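**Household Robotics, handout for session 24 - Tidying up**
Instructor: Elango Mathew. Lab notes by Deepika Kaimal.

Read this before the lab. The question for this session is whether a machine can put a room back in order yet, and how we would know if it could. Our stand-in for a messy room is a table of colored blocks, with some gardening things near them.
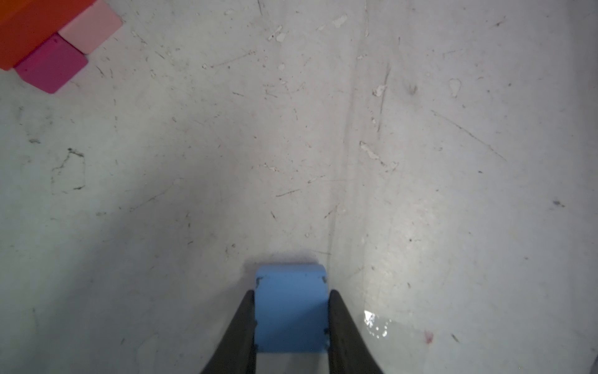
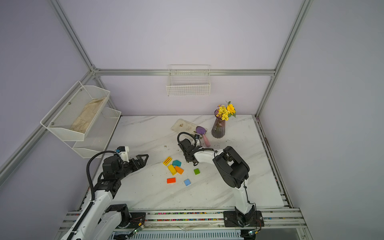
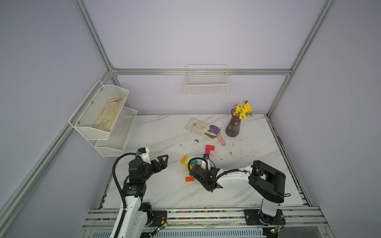

### Why tidying is hard

A person told to "clear the table" fills in a great deal without thinking. Toys go in a bin, flowers stay where they are, soil gets wiped up. A machine has to get all of that from somewhere, either from rules a person wrote or from many recorded runs of people doing the chore.

For this course we split the chore into four problems:

1. **Finding.** Which things are there, and where does one end and the next begin? Items that touch are harder than items that stand apart.
2. **Grasping.** Two fingers need two sides they can reach. A block gives you flat, parallel sides. A cloth does not.
3. **Placing.** Letting go is a skill of its own. Many runs that look fine until the last second fail here.
4. **Knowing when to stop.** The arm has to judge that the chore is done. Our early programs kept going back for things already put away.

### Results from the March trials

We ran the Idine planner on single-block pickups. It made 834 attempts, and 31 of them failed. Most failures came from the fingers landing on top of a block and pushing it down. A few came from blocks that slid when touched by the outside of a finger.

That sounds good until you multiply it out. A chore with many pickups in a row gives the machine many chances to fail, and one dropped piece can change the layout for every step after it. The Flalia group's report (in the reading packet) makes the same point for dishes - read pages 2 to 5 and skip the appendix.

### Can it do chores yet?

Short version for your notes:

- Hard objects of a known shape on a flat surface: yes, slowly.
- Mixed objects, some hard and some soft: sometimes, with a person nearby.
- Loose material such as soil or crumbs: mostly no. Wiping needs steady pressure, and it is hard to tell from a camera when a surface is clean enough.
- A home it has not seen before: no, not at a level anyone would pay for.

Shop-floor work is further along. The Rovdale plant we discussed last session fixes the position of each part before the arm reaches for it. Homes do not come with fixtures.

### For the lab

Work in pairs. Each pair picks one chore from home and writes it out as single steps, one action per line. Mark each step F, G, P or S for the four problems above. Then circle the step you think would fail first and write two or three sentences on why.

Bring the Subramaniam chapter on two-arm work. We will use its second figure when we talk about when a second arm helps and when it only gets in the way.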